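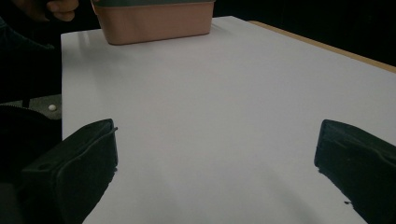
Budget day again

02/09/2018

Quick one tonight because the form has to go back in the morning and I still haven't done the sums properly. Writing it down here helps. Sorry if it rambles.

So. Where we are. The workshop has been getting by on hand-held grippers and borrowed bench space since March, and now there is a bit of money and everyone has a view on what to do with it. Seren wants an arm. Vojtěch wants two arms. I want a table that doesn't rock.

The pot is £1,567. Not a fortune. That won't buy an arm, not one I'd want to be responsible for, so the arm goes on next year's list and Seren can shout at me in the comments. What it will buy is the boring stuff we keep doing without.

First thing: fingers. We get through them. The tips pick up muck and go ragged and then you're squeezing a box lid with something that slips, and half an afternoon goes on blaming the software. Homwood do a set for £128 a pair, which made me wince, but they had two pairs ready to send and the rubber is meant to be replacable on its own. Didn't ask how much the rubber is on its own. Should have asked. Will ring them tomorrow.

Rhiannon thinks we should print our own. We could! We did, in March, and they were fine for a week and then one split along the layer lines while Yoshinori was showing it to his dad. Printing is cheap if your evenings are free. Mine aren't. Two pairs from Homwood, £256, done, moving on.

Second: the bench. I priced a proper one from Stindness, steel legs, adjustable feet, and it came to £314 with delivery. I went in sure we'd go secondhand and came out the other way. Secondhand was cheaper but no one could tell me if the feet were all there, and I've been burned on that before (the grey one in my garage, still there, anyone want it, free, bring a van). Height matters more than I'd thought too. Nia is a good bit shorter than Vojtěch and when she does the box and lid jobs she ends up with her elbow up by her ear. You can't do that for two hours. So adjustable it is.

Third: tubs and boxes. Things to pick up, put down, open, shut. People laugh at this line every time. But you want a good mix, clip lids and push-on lids, soft ones and stiff ones, and you want spares of each because clips snap. I'm putting £90 down. Can be done at the market for less, I'd think, if someone has a free morning and a big bag. Pale ones and dark ones both please, not all clear like last time, clear was a nightmare.

Fourth: white board for the tops. Cheap. £40 gets plenty and we can swap it when it gets scuffed. Matt finish, NOT the shiny stuff. I don't care if the shiny stuff is on offer.

Fifth is lights and this is where I got stuck. Samuel quoted for two lamps and clamps and the number had so many extras on it that I closed the email and made toast. Wimov are cheaper but only do them in sets of six. We don't need six. Do we? I've put £200 in pencil and will argue about it with Yoshinori, who has used both sorts and has Opinions.

So that's:

Fingers £256
Bench £314
Tubs and boxes £90
White board £40
Lights £200 (pencil)

Which is £900, leaving £667. My plan for the rest is to not spend it. Hold it back for repairs and the things we've forgotten, there is always something, last year it was screws of all things and a very long lead. If it's still sitting there next spring then it goes in the arm pot and Seren gets to look smug.

Vojtěch says holding back that much is daft and we'll lose it if we don't use it. He might be right, I need to read the small print on carrying over. Had a look just now and it's page after page and my eyes went. Rhiannon, you're good at this sort of thing, could you?

Two things I left off on purpose. A label printer (we have pens). And the fancy case for carrying the grippers about, it's lovely, I held one, it shuts with a really good thunk, but a towel and a crate has done us fine.

If you've bought from Stindness and had to send somthing back, tell me how it went. Their returns page is one line long and I don't like that much.

Right, form. Then bed.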